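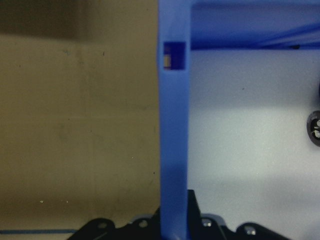
The Town That Stayed with Cardboard

Search this site Go

When I first came to Perel, I expected the smell. Everybody had told me about it: wet paper, a little sour, like a library after a flood. I arrived at six in the morning in April and smelled only bread. The mill is on the other side of the river and the wind was kind to me.

Perel has made paper board for longer than any person in it can remember. The big mill, Dernisow, takes old boxes from three districts and makes them into new board. The smaller one, Tomaszewski, buys this board and folds it into cartons for fruit, shoes and medicine. Between them they employ 773 people, in a town where you can walk from the first house to the last in 28 minutes. I did this walk twice, the second time with a heavy bag.

Valdemar Vigfúsdóttir has worked at Dernisow for 18 years, most of them in the sorting hall. He speaks slowly and he looks at your shoes while he speaks.

"People think a box is a box," he told me. "But I take it in my hand and I know if it has been a box before, and how many times it was sick."

By sick he means short fibers. Each time the board goes back to pulp, the fibers break a little, and the sheet that comes out is weaker. So the mill must add some new fiber from wood, and this fiber is expensive. The whole art of the place – this is the word Vigfúsdóttir uses, art – is to add as little of it as possible and still sell a box that does not open at the bottom when somebody carries it up the stairs.

In the canteen I asked what is the worst thing that arrives in the old paper. I expected glass. The answer from the whole table was pizza. Grease goes into the fiber and stays there, and later it makes pale spots on the sheet where the glue will not hold. After pizza they named candle wax, then the shiny tape which people use for presents.

Eleven kilometers down the valley is Caltska, where there was also a mill. It closed, and the building is now apartments with very high ceilings. The older people in Perel speak about Caltska in a low voice, like about a cousin who moved to the city and did not write. The younger ones go there to dance.

I asked Vigfúsdóttir if he is afraid of the same end. He thought for a long time. Then he said that the orders for fruit cartons are good this year, that shoes are bad, and that he has a roof to repair before winter in any case.

In the evening the wind changed and the smell finally came over the river. The woman at my guesthouse went to close the kitchen window, not in a hurry, and asked if I wanted soup.

We use cookies to remember your reading settings. Accept Manage choices

Contact | Subscriptions | All texts copyright of their authors | Back to top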